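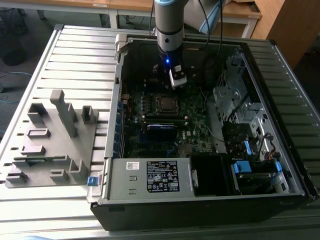

According to Viola Santoro, the image stabilization in the Durel telephoto is worth a full four stops when the lens is held by hand. We doubt it. Her test used 20 frames per setting, all shot from a braced elbow, and braced is a generous word for handheld.

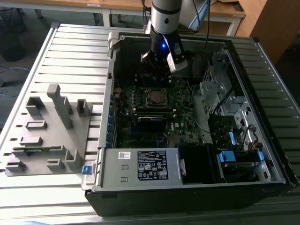
We repeated the test standing up, with 78 frames at each shutter speed, and the gain shrank to 2 stops. The Carbone lens did no better — its sharper corners vanished once we refocused between frames. Whether either result holds in cold weather we can't say. 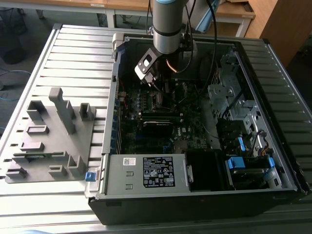
Figure 3. Open desktop tower with the arm over the motherboard.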